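Lok-yiu Lui
@lokyiulului
Thu 20 February

Thread on folding laundry on top of a bed that is already made. I have done it this way for years and have some notes on method. 1/17

The surface matters more than the fold. A quilt has give. Press a crease into a cotton shirt on a table and it stays. Press the same crease on a quilt and the batting pushes back, so you get a soft edge and a stack that leans. 2/17

Fix: pull the quilt tight at the foot end before anything goes down. Takes ten seconds. Do not smooth it again halfway through, the piles slide. 3/17

Order of work. Dark items first, because they show lint and I want them off the bed early. Then prints. Then anything with elastic. Socks go in a bag and get dealt with in front of the TV. 4/17

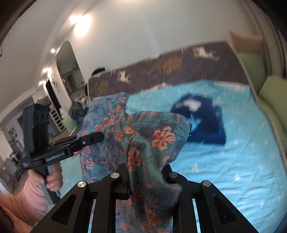
Thin floral fabric is the slow one in any load. Light cotton with a busy print hides its own wrinkles, so you think it is flat and find out in August when you take it out of the drawer. 5/17

What works for me: find a seam first. Any seam. Lift along it, let the cloth hang for a second, then lay it down seam side away from you. The grain straightens itself and you are left with two edges to square up. 6/17

If you start from a corner instead, the cloth twists on the way up and you spend the next minute walking around the bed. 7/17

Hye-jin Bae asked last time whether I iron any of this. No. I iron table linen and one jacket. Everything else gets shaken out twice and folded while it still has a little warmth from the dryer. 8/17

Folding board: I own the Haker one. It is fine for T-shirts in adult sizes. For children's sizes the panels are too wide and you end up folding around the board. Mine lives behind the closet door. 9/17

Graphic tees. Fold with the print inside for storage if it is the thick rubbery kind, print outside if it is thin ink. Two thick prints face to face will stick in a hot closet. I lost a navy one that way. Peeled it apart and half the lettering came with it. 10/17 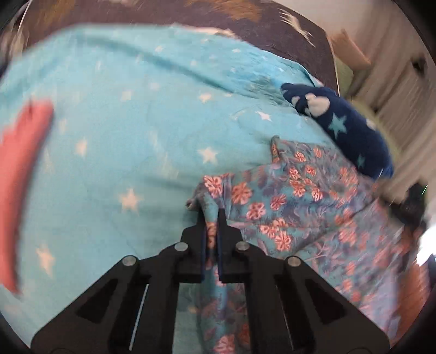
Floral fabric on the star blanket, cushion still on the bed.

Cushions should go on the floor or a chair before you start. I say this and do it maybe half the time. A cushion takes up the exact spot where the finished stack wants to be. 11/17

Star prints, for the record, are useful under laundry. A regular repeat gives you something to line a hem up against. I square pillowcases to a row of stars and they come out straighter than they do on a plain sheet. 12/17

Some measurements, as people ask. My drawer is 48 cm wide inside. Folded shirts at a third of that width sit three across with no slack. At a quarter they fall over. I did test this, with 66 items, over one wet weekend. 13/17

Pillowcases: fold in half lengthwise, then in thirds. A 70 cm case ends up a little over 23 cm long and goes on the shelf with the fold facing out. Chun-hung Tang rolls his. They look good for two days. 14/17

Fitted sheets. I use the corner-in-corner method and it produces something close to a rectangle. Adoración Herrero has a better version where you start on the bed with the elastic facing up, and tuck the two far corners first. I am still slower with it but the result is flatter. 15/17

Detergent has more effect on folding than I expected. I used Nilter with softener for a year and the thin cottons got slippery enough that stacks over eight pieces would not stand. Went back to plain powder. The stacks stand. Towels are a bit rougher, which I can live with. 16/17

Last one. Put the piles away before you sit down. A pile left on a bed gets moved to a chair, and from the chair it goes back on the bed in the morning, and by then it needs folding again. Mine has made that trip four times this month. 17/17

Adding one since Letay Mersha asked: no, I do not sort by color in the drawer. By sleeve length. Short in front.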